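The surgeon has been fixing noses for a living since before the clinic in Cendden had a parking lot, and he would like you to stop looking at yours on your phone.

"Hold it that close and anybody has a big nose," he says. "Then they bring me the picture. I have to explain that I operate on the person."

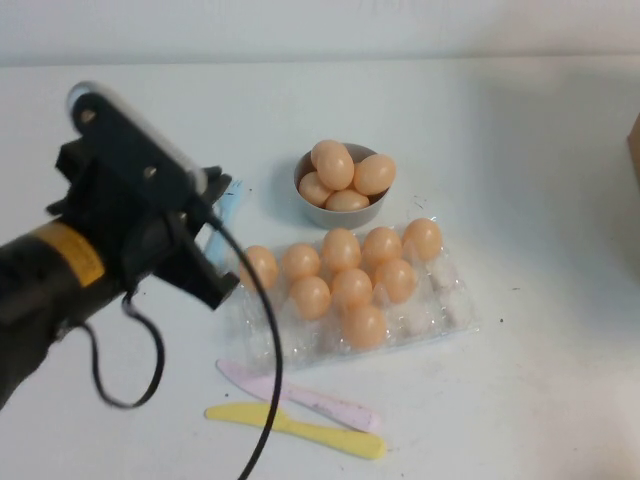 Adbridge Health Desk

We met on a Monday, between a consultation and a sandwich. His subject these days is revision rhinoplasty, the second operation on a nose that has already had one. He is not a salesman for it. Of the last 37 people who came in asking, he sent a good many home with instructions to wait.

"Swelling takes up to 2 years to settle at the tip, if the skin is thick. People call me in week 5. In week 5 I have no opinion, and neither should their sister."

The trouble the second time around is supply. Surgeons like to build with cartilage from the septum, and the first surgeon has often used it. That leaves the ear, which is curved and a little soft, or the rib, which is plentiful and may warp.

"Rib has a memory," he says. "You carve it straight, and it thinks about it." He prefers to cut his grafts from the center of the piece and let them sit awhile before he trusts them. 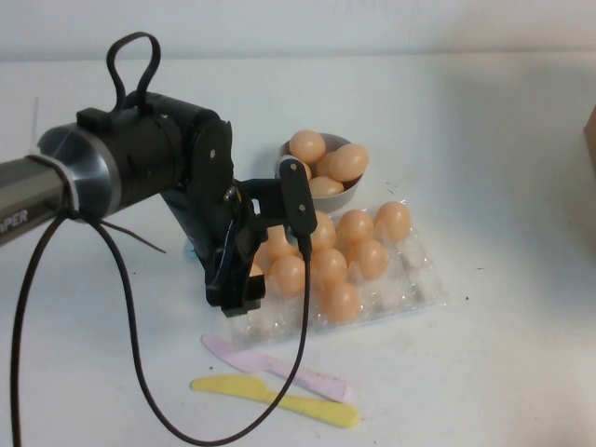 *Eggs, a white tabletop and a gripper.*

Does he ever promise a result? He looks at me as if I had asked for the sandwich.

"Anyone who says 100 percent should be selling cars. I say better. I say straighter — probably. Then I ask about breathing, and they look surprised that it does that too."

Scar tissue is the other thing he wishes patients would ask about. It hides the usual landmarks and makes the work slow. They ask about bruises instead, and whether they can wear sunglasses to a wedding in April.

"Not resting on the nose," he says. "Tape them to your forehead. It's a good look."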